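Setting up the Grorkuvance arm for laundry: fingers, wrist camera and the weekly check

Posted in Workshop notes, Papadakis build

A few of you asked how I set up the arm for the laundry job, so I've finally written it all down in one place. It's the routine I follow whenever the gripper has been off, and I do a shorter version of it every Wednesday whether it needs it or not. Allow yourself an evening the first time. After that you'll fly through it!

You'll want a set of small hex keys, a soft cloth, a bit of masking tape, a ruler and a cup of tea. If you're on the older Hundton controller, update it before you start, as the earlier version forgets the finger limits every time you switch off (ask me how many times I did the whole thing over before I spotted that).

1. Power down and get the fingers seated

Switch the arm off at the controller and wait for the light to go out. Back off both finger screws, slide the fingers down until they stop, then nip the screws up evenly, a little on one side and a little on the other. If you do one side right up first, the finger leans over and the tips won't line up, and you'll spend ages blaming the software.

Now power up and close the gripper very slowly by hand from the jog screen. You're looking for the tips to come together along the notched bit at the end. Mine needed a quarter turn on the left one. If you can see daylight between the ridges, loosen off and start again, it only takes a minute.

Once they meet nicely, drive the arm round to face the washing machine with the fingers still shut, and look at it through the wrist camera. I like to have the door ring and the basket both in view from this spot, because those are the two things the arm has to find. Don't fret if the view is tilted. Save it as your "look" position and leave it be.

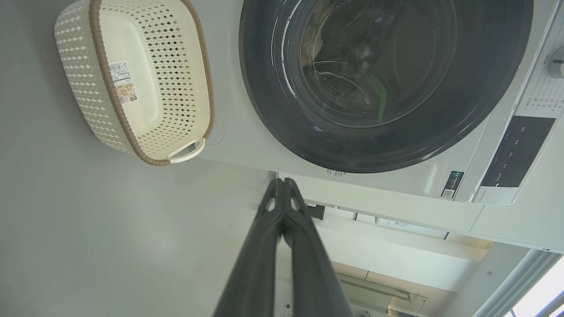
2. Teach the basket position

Put the basket where you really mean to keep it, then run a strip of masking tape along the two sides you can reach. I skipped the tape for weeks and had to re-teach it every time I hoovered.

Jog the arm to a point above the near side of the rim and store that as "basket high". Then come down gently until the fingers are just over the edge and store "basket low". On my setup there's 535 mm between the arm base and the nearest bit of rim, and I wouldn't go much further out than that, as the wrist starts to droop and the picture wobbles. Speed stays at 17 per cent for all of this. It feels painfully slow but you'll be glad of it the first time you press the wrong arrow.

3. Check the cable and the bracket

My camera sits on a bright green printed bracket across the top of the wrist, and the printed parts do work loose. Try each screw with the hex key and stop as soon as you feel it bite. Printed plastic strips in no time (I'm on my second bracket).

Then look at the camera cable. It wants a nice lazy curve away from the plug, with enough slack that the wrist can turn all the way both ways without tugging. Turn it by jogging, never by hand, and watch the plug end while you do it. If the picture freezes part way round, it's nearly always the cable, so reseat it before you go poking about in the settings. A green light on the bracket means the camera board has power, nothing more than that.

4. Open, close, and leave it parked

Run the open and close cycle five times with nothing between the fingers. Listen for clicking. A soft whirr is fine, but a click usually means a linkage screw has backed out, and it'll be down at the base of the finger where you can hardly get the key in. Mine took up to 2 full turns to tighten when it went.

When it's happy, I park the arm upright and well clear of the basket, fingers apart, and leave it like that for the night. Leaving them squeezed shut is hard on the motor, and the tips wear along the ridges. 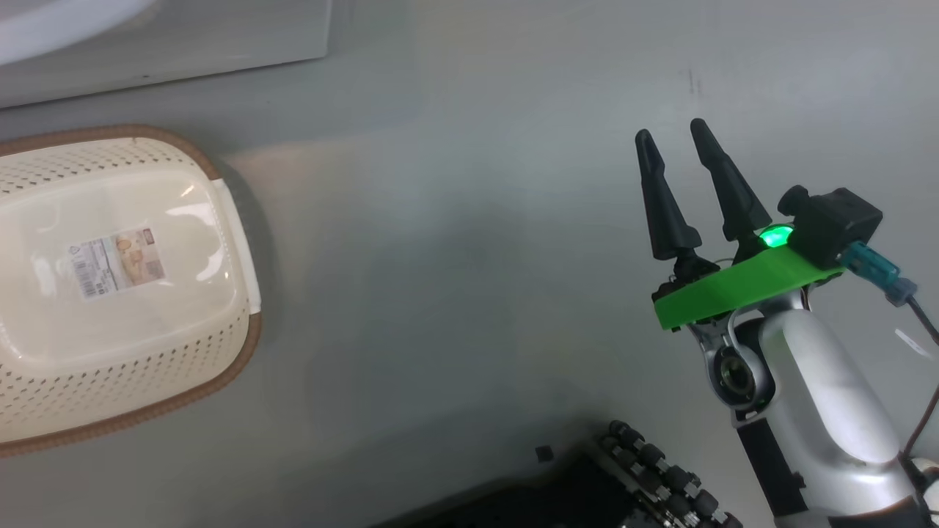

Flustport wrote in to say that parking with the fingers open is fine on the newer wrist, but on the older one the left finger can creep inwards overnight, so it's worth running the open command again in the morning before the first job. There was also a tip about putting a dab of nail varnish across each screw head, so you can tell at a glance when one has moved. I've tried it since and I'm doing it on everything now!

If yours does creep, set the hold current one notch higher and check the motor isn't warm after an hour. Two notches made mine buzz, so I went back to one.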